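Last updated: 2018-10-09

By Chae-won Shin

The Counter That Wouldn't Stay Clear

I have four cutting boards and I love every one of them, which is how I ended up with a kitchen counter where you could barely butter a slice of bread. So this fall I decided to sort it out once and for all (I said the same thing in January, but let's not dwell).

The bamboo board was my starting point. It's big, it's heavy, it has a juice groove that has saved me from many a runaway tomato, and it takes up more space than anything else I cook with. For years it lived behind the faucet and got splashed every time anyone rinsed a cup. Then I moved it to the top of the fridge, and guess how often I used it there!

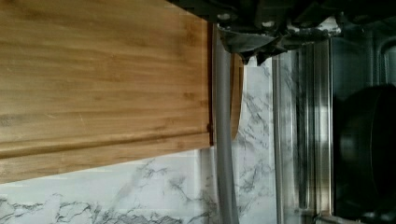
Oil it before you worry about where to put it, wrote Langat, after I grumbled about all this in my last column, and keep it standing up if you can, so both sides get some air. Fair enough! I oiled it that same night and let it sit until morning, and the grain came up beautifully.

Standing it up was harder. I looked at a very handsome rack from Eswood, put it in my cart, took it out, put it back in, and then saw the total was $219 with the matching tray. For a thing that holds boards! I closed the tab and went to make toast.

Toast is the other problem, by the way. We're a four-slice household and I won't apologize for it. A toaster that size needs elbow room, and mine kept creeping toward the spot where I chop. 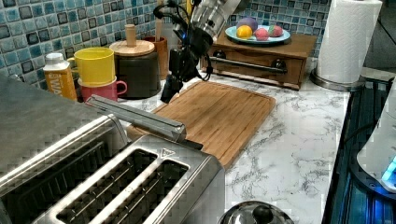 My sister thinks the bread box should go, but I'm keeping it. I like having bread and toaster on the same stretch of counter, and I like the mugs there too, yellow on top of pink, ready for the first coffee. What I did move was a drawer's worth of junk: dead batteries, five takeout menus, a Ratico timer that only beeps when it feels like it.

Then there's the plush food. My niece's strawberries and eggplant migrate in from the living room and get served to me on a blue plate, usually while I'm holding a knife. I've given up fighting it. They have a place on the counter now, and she puts them there herself (most days).
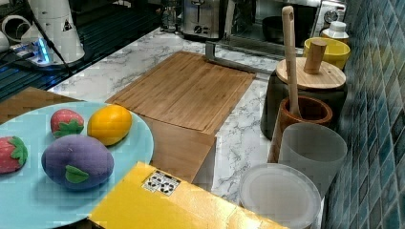 5 min read

As for the boards, I settled on a plain metal stand. The big bamboo one goes back in it after dinner, once it's dry, and the smaller ones live in the cabinet by the stove. I still leave them all out when I'm cooking for company, and I still run out of room when I do. Next up is the spice drawer, and I'm already dreading the paprika.

Related
Tretum Canisters: Are the Wooden Lids Worth It?
How Often Should You Oil a Cutting Board?
Small Kitchens, Big Toasters
A Bread Box in Every House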